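Good practice for recording folding demos with hand-held grippers at home?

Posted by Izzati Pasaribu

Hi all, I've been doing hand-held gripper recordings from home for a bit now, mostly clothes, and I'd love to know what rules other people stick to. The written guide I got from the project is four pages long and three of them are about charging and uploads! The part about the actual folding says "move naturally and keep the task in view", which sounds lovely until your reviewer sends back 100 clips in one go with the note "inconsistent start".

What I do at the moment: lay the garment flat on the bed, grippers open, hold still for a second, then begin. I've got two coats to do this week and they're much harder than T-shirts, partly because they're both black and partly because they're so bulky. I've been setting them out together, the long one on top, and working on the long one first.
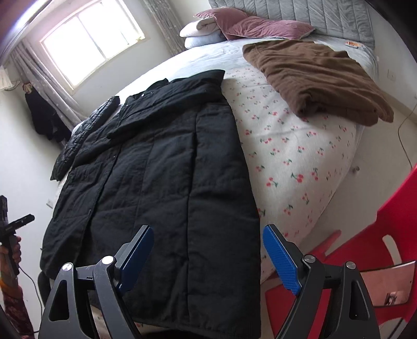
Long padded coat, jaws open, just above the coat.

So my questions are really these. Should the second jacket be there at all, or is one garment at a time the rule? Do I need to clear the bed of pillows and blankets first? Is dark on dark a problem? And how strict are you about the starting position, because mine drifts a bit when I get tired (I try to start at the hem but sometimes I'm nearer the middle). I don't mind redoing things, I'd just like to redo them once.

Also, if anyone knows whether the Remirex checklist is meant to apply to home recordings or only to the ones done on a proper table, please say. I've been told both.

Gorazd Shehu

Hello Izzati. I reviewed clips for a project run out of Runovberg until last February, 3,459 of them by the time I stopped, so I've got opinions on this – feel free to ignore any that clash with your own guide, because your guide wins.

Start position first, as it's what you got sent back for. Pick one and write it down somewhere you'll see it. For coats I'd go for jaws fully open over the lower part, a hand's width above the fabric, both grippers still. Your photo has it about right. What we used to reject was people closing on the cloth before the recording had properly begun, or drifting in from the side on one clip and from above on the next. If you want variety (and most projects do), get it from moving the coat, and keep your own opening the same.

Second jacket: depends on the task label. If the label says "fold the coat", take the other one off the bed. In your photo it's partly tucked under the long one, so the moment you lift that side you may well drag the puffer along with it, and then the clip shows two things moving under a label that mentions one. If the label is something like "sort and fold", leave it, it's good material.

Black on black is allowed everywhere I know of, but do check the clip before you send it. You've got daylight coming from the window, which is nice, only try not to put your own shadow across the coat. If I couldn't tell the sleeve from the body at normal size, I sent it back. The cherry sheet does you a favour here, by the way, the outline of the coat shows up well against it.

Pillows and blankets can stay. Homes have pillows. Just don't shift them halfway through a clip, and if one falls in the way, stop and start again.

Last thing, and I was a bore about this: check your cable before every clip. Let it hang behind your wrist with some slack. A cable that catches on a snap button will ruin the take and might pull the connector too.

Vy Lưu

one garment per clip. always. ours rejects anything else and they don't tell you why

also take breaks, your start drifts when your arms are tired, mine does too

Dace Luik

I'll take the checklist bit as the others haven't. The copy of the Remirex one I was given says on the first page that it covers "fixed surface" sessions, and a bed isn't that. Having said that, our coordinator asks us to follow the parts about failed grabs anyway, and I think they're sensible: if you miss, open up, go back and try again in the same clip, and mark it as a retry. Don't use your bare fingers to rescue it! I did that for weeks and lost 571 clips, which still stings a bit.

For thick coats I fold the sleeves in first, then bring the hem up in two goes. Small bites of fabric with the tips of the pads hold better for me than a big handful. If the padding springs back open, I leave it for a moment before letting go and then press it down with the closed jaws. Ask your reviewer whether pressing counts as part of the fold, though – mine said yes and my sister's said no.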